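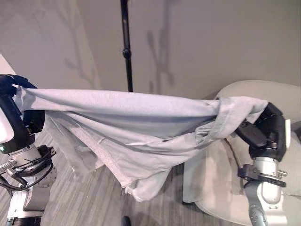

From: Laundry and Linen Services, Lenero Residence Halls
To: linen-list
Date: Nov 12, 2020
Subject: Re: Folding and sorting of T-shirts before return to residents

Colleagues,

Thank you to the Drindance hall office for the message quoted at the end of this reply. The questions raised there have also reached us from other halls, and the answers below are therefore sent to the full list. They apply to all gray and white cotton T-shirts handled through the central laundry room, including those issued as work clothing.

1. Holding the garment before folding

A shirt should be taken up by two points and drawn out sideways until the upper line is straight. The lower part may hang freely. Staff should not attempt to smooth the body of the shirt while the upper line is still slack. Where the sleeve or the neck opening has bunched up in the hand, the shirt is to be put down, the opening shaken out, and the shirt taken up again.

Staff are asked not to pull hard on the neckband. Light cotton stretches there sooner than at the shoulder seam, and a stretched neckband cannot be corrected by pressing.

2. Inspection

The inspection is carried out while the shirt is held open and before the first fold. Staff should look at the hems, the side and shoulder seams, and the body of the cloth on both faces. Loose threads shorter than a fingertip may be trimmed. A frayed patch, an open seam or a hole of any size is to be treated as damage, and the shirt goes to the mending shelf unfolded, with a slip stating the hall and the place of the damage.

Shirts belonging to residents are not to be mended without the resident's written agreement. Shirts issued by the halls may be mended at once. A shirt which has already been mended twice in the same place is to be withdrawn and cut for cleaning cloths.

3. Folding

The Kocabaş folding card remains in use. The shirt is laid face down, the sides are brought to the center with the sleeves turned back, and the lower half is folded up to the collar. Finished shirts are stacked with the fold facing outward, in the order of the room list.

The June inventory recorded 700 shirts in circulation, of which 193 had been returned to the shelves folded by some other method. The difference in width is small for a single shirt. It is considerable in a full stack, and several of the narrower shelves at Drindance could not be closed as a result.

4. Mending shelf

The shelf held 54 garments when it was last cleared. Halls are reminded that items are kept there for four weeks. Requests for an extension should be sent to this list before the period ends and should give the slip number.

A revised copy of the Brirnum care sheet, with the section on drying temperatures corrected, will be placed in each laundry room. The earlier copy should be removed from the wall when the new one is received.

Laundry and Linen Services
Lenero Residence Halls

> From: Drindance Hall Office
> To: linen-list
> Subject: Folding and sorting of T-shirts before return to residents
>
> We should be grateful for guidance on two matters. First, are shirts to be inspected before folding or after? Our two shifts follow different practices. Second, a number of shirts have come back to us neatly folded with worn or frayed areas inside the fold, and residents have asked whether these were noticed. Is there a fixed rule on what counts as damage?
>
> Drindance Hall Office

This site uses cookies to keep the list archive working. By continuing to browse you accept their use. Accept | Manage settings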